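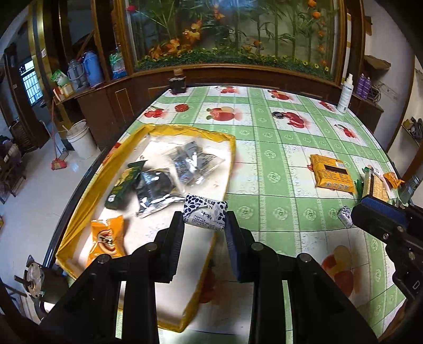 How do I stop a shared snack table at work turning into a mess?

Posted by wosden_tearoom

Hoping somebody on here has been through this. We've got a snack table in our office in Devstead, and it started out lovely. People would bring something back from holiday or pick up a bag of sweets from the market, pop it on the table and everyone helped themselves. We've had milk sweets, seaweed things, those very salty liquorice fish (never again) and a box of wafers that went in one morning.

Then we moved floors and merged with the other team, and it's all gone a bit wrong. There's no kitty, so the same handful of people bring everything in. Half-open packets get left and go soft. And a lot of it has labels none of us can read, which I love, but one of the new starters has a nut allergy and she just doesn't touch anything now, which makes me feel awful.

I've been told I can spend 5 pounds a week from the tea fund and that's it. I don't want to put up a laminated list of rules, I've worked in places like that and it kills the fun stone dead. But I do want it to be fair and safe. What do other people do? Do you have a tin? A rota? Do you just give up and let everyone keep crisps in their own drawer?

Any ideas welcome, even small ones!

beneš_and_biscuits

Oh, I ran one of these for years at my old place, so you've come to the right person (or the most boring one, take your pick).

First thing, sort the allergy side before anything else. We had two separate tubs with lids. One was for sealed, single-wrapped things where the ingredients were printed in English, and the other was for everything else. If you couldn't read the label, it went in the second tub, no arguments and no guessing. Don't let anyone say "oh, I think it's only milk and sugar". Also keep the outer bag! People bring in a big bag of sweets, tip them out and bin the bag, and then the only place the ingredients were written has gone off with the cleaners. We used to fold it flat and tuck it down the side of the tub. The phone apps that translate labels are fun for working out what flavour something is, but I wouldn't trust one with somebody's allergy.

And do ask your new starter what she'd like. We spent ages planning for a chap with coeliac disease and it turned out he was perfectly happy with his own shelf and a packet of rice cakes.

Money next. A tin never worked for us. What did work was each desk bank taking a month. January was ours, and everybody was on a diet, so I got away with satsumas. You don't have to spend much, you only have to make sure there's something there.

For the soft biscuits, get a few of those bag clips. Or clothes pegs, which do the same job and cost next to nothing. I'd have a clear-out every week as well, last thing before people go home – anything open and not clipped goes in the bin.

Nirkex

we just have a vending machine

old_pennyroyal

Agree with most of the above but I'd go smaller. Our trouble was always having too much out at once. There was a great heap of stuff, people rummaged for the one they liked, and the rest sat there till it was past its date. Now we put out a shallow tray with only a few things in it and the spare lives in the cupboard. When it's gone it's gone until the next day. You'd be surprised how much longer it lasts, and you can see at a glance what's there.

For cheap stuff, look for the big catering bags. I found an 800 gram bag of mixed toffees that lasted us ages, though you do end up with nothing but the coconut ones at the bottom. Check the weight and not just the price. I've seen a 400 gram bag and a 414 gram one side by side and the smaller one was dearer, for no reason I could see apart from a nicer picture on the front.

I wouldn't mix the tea fund with the snack money, by the way. We did, and then there was no milk, and you have never seen people so cross.

wosden_tearoom

Thank you both, this is brilliant. I'm going to do the two tubs and keep the outer bags, and I've already got a drawer full of pegs at home. I'll have a quiet word with our new starter tomorrow before I buy anything. Not sure about desk banks taking a month, as ours are very uneven (there's one with just me and the printer), but I'll ask round.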